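Evaluation of the Dreltent Hand-Held Gripper Kit for Household Task Recording
Project report, Group 4
Duangjai Inthanon, Nipon Srisuk, Thongchai Thongdee

3. Method

The Dreltent kit is sold by Vendura as a complete recording set: one hand-held gripper, a camera mount, spare finger pads and a license for the Skestach logging software. Our department bought one kit in March. The purpose of the project was to determine whether the kit can be used by untrained people in ordinary homes, and whether the recordings are good enough to train a small manipulation policy.

Recording took place in home kitchens. The main task was chopstick sorting: loose chopsticks are picked up from the table and placed in the utensil holder. Thin, rigid objects were chosen as the hardest case for soft finger pads. Each attempt was logged as one episode, starting with the jaws open over the table. A total of 380 episodes was collected. Table height, lighting and tablecloth were left as found in each home.

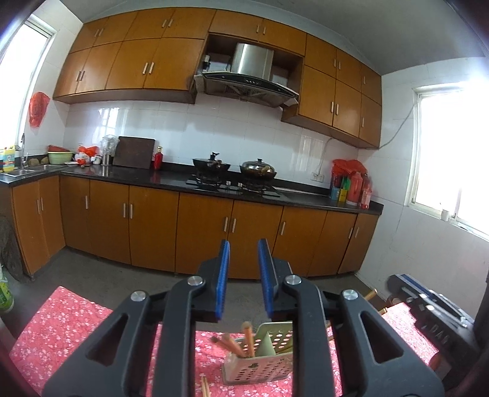

Montri Chantharasri objected at the interim review that chopsticks were a poor choice for judging the kit, given that a failed grasp could come from the pads or from the operator and the log does not separate the two. He asked for a second object with a larger diameter.

We accepted the objection and added a spoon task under the same protocol. The spoon episodes are reported separately in Section 5 and are not included in the total above.

4. Results

4.1 Usability. All operators were able to produce a valid episode after reading the one-page guide. The most frequent complaint was wrist fatigue, which began after 18 minutes of continuous use. The trigger spring is stiff and cannot be adjusted.

4.2 Pads. The foam gives good contact on thin objects but compresses over time. We replaced the pads once. The kit manual does not state a replacement interval, and Vendura did not supply one when asked.

4.3 Software. Skestach dropped the jaw-width signal in 4 episodes. These were removed by hand. Export to our training format required a conversion script, included in Appendix B.

4.4 Lighting. Episodes recorded facing a bright window showed exposure changes when the gripper was turned. Fixed exposure reduced the effect but made cabinet interiors too dark.

4.5 Cost. The replacement warranty covers 4,000 jaw cycles. Vendura counts a cycle as one full closing and opening, so partial closings are not deducted.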